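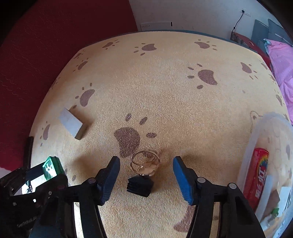 Small things are the hardest part of any tidy-up, at least in my house, and I have put off writing this page for ages because I kept thinking everybody else must already have a system. Big things have obvious homes. A coat goes on a hook, a pan goes in a cupboard. But the little stuff that drifts out of pockets and bags, the shiny gold-colored loop and the small black piece with the ridged edge lying right up against it, can sit around for a whole season without belonging to any room. So what follows is how I go through mine, slowly, usually with coffee, and you are very welcome to change any of it to suit yourself.

Before you begin

Pick somewhere soft and roomy to lay everything out. Hard tabletops make small metal things skitter off, and then you are on your knees looking under the radiator (I speak from experience!). I like a fuzzy surface, and I am fond of one with paw prints on it, although a plain towel does the job just as well. You will also want a box or a bin, a soft cloth, and 2 saucers for the really tiny bits.

Step 1. Turn everything out

Empty the coat pockets, the bottom of the bag, the dish by the door and that one kitchen drawer. Don't sort yet! Just spread things apart so that each one has a bit of space around it and you can see what it is. If something has a ring on it, like the green jar-shaped case with leafy outlines on its face, lay it so the ring is showing, and keep it away from the plain blocky things that have nothing to hang by.
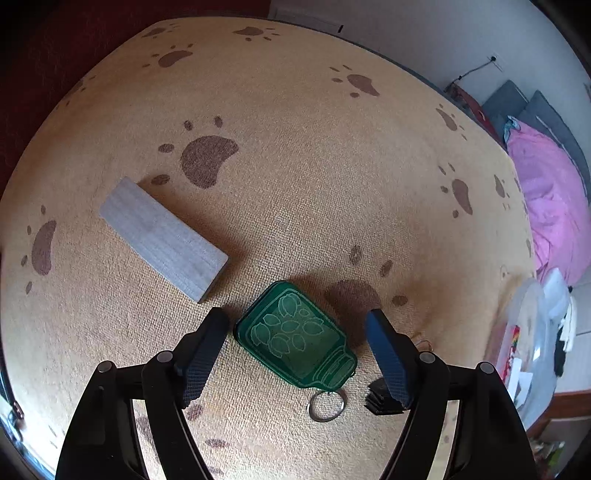 Step 2. Make your groups

I go by how a thing gets put away, which took me years to settle on. My groups are:

Hangs up: anything with a ring or a loop.
Stands on a shelf: blocks, little boxes, ornaments.
Lives in a bag: combs, lip balm, tissues, the pen you like.
Don't know yet: be generous with this one the first time, and go back to it after lunch.

Step 3. Wipe, then put away one at a time

Pick up a single piece, give it a quick wipe, and carry it all the way to its place before you come back for the next. It sounds slow, and I suppose it is, but when I used to scoop up a handful I would set the whole lot down on the stairs and there they would stay until June. I start with whatever hangs up, so the green case goes first and the gold loop soon after, and the pale block can wait its turn in the middle until the shelf has been dusted. A clear plastic container is lovely for anything left over, as you can see what's inside without lifting a lid.
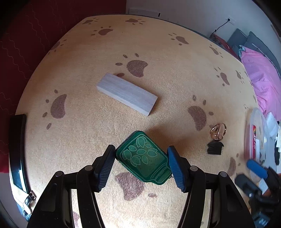
Telma Farías: I tried this with my hallway dish over the weekend and got stuck on the "don't know yet" pile, which ended up bigger than all the others together. How long do you let it sit? I have a bag of loose keys in there and I'm scared to throw out even one of them.

Keep the keys, Telma! Mine stay in a jar with a label on it saying when I last checked them against the doors, and everything else in that pile gets 3 months in the hall closet before I look at it again.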